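Vimine ware

Vimine ware is a family of plain white tableware and kitchen pottery from the river town of Vimine, best known for its wide, open bowls. Pottery has been made in the town since at least 1402, the year a kiln tax first shows up in the parish rolls, and it is still made there today in 13 working studios. For such a simple product it has a wonderfully rich history, full of odd trade rules, lost glazes and fierce local pride.

Origins

The clay beds at Grimavard, just upstream, gave early potters a pale, fine clay that fired almost white without a slip. This was a real stroke of luck! Most towns in the region worked with red clay and had to cover it. Boats carried the raw clay down to Vimine in November, when the river ran high enough for loaded barges, and it was left outside all winter so that frost could break up the lumps. Potters still call this stage "the sleeping."

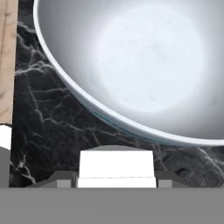
Shape is the quickest way into the subject, and the bowl is where every collector begins. The town's rule book, known as the Usance, set out 232 allowed forms, from egg cups to foot baths, and a potter who strayed from them could lose a place at the shared kiln. The most loved form is the broad serving bowl. A large white bowl with a broad, shallow interior and a thin, clean rim, like the one seen here from above, has the same general outline – though Vimine examples usually have a small raised foot as well. Older bowls also carry a thumb mark under the foot, left when the piece was lifted from the glaze bucket.

The Meireles glaze

The great leap forward came with the Meireles workshop, which brought in a clear, hard glaze with a faint blue cast. Its recipe called for ash from vine cuttings, and batches varied a good deal from one harvest to the next. Collectors adore these shifts in tone and will happily argue over them for hours. The workshop closed after a kiln fire, and its recipe book has never been found. Modern studios have come very close with wood ash and ground feldspar.
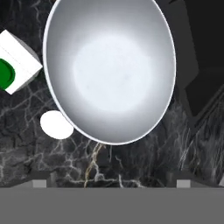
A bowl with a thin white rim, its interior shading from pale blue-gray to a cooler gray.

Use and revival

In Vimine homes the big bowl was used for nearly everything – rising dough, washing greens, serving the harvest stew. A bride was often given a nested set, and cracked pieces were mended with wire instead of being thrown out. Cheap enamel pans nearly ended the trade, but a revival began when the old shared kiln was rebuilt by the town. The Vimine museum now holds 400 pieces, including wire-mended bowls and a rare complete nested set. Its newest gallery, devoted to kitchen wares, opened on March 16, 2025.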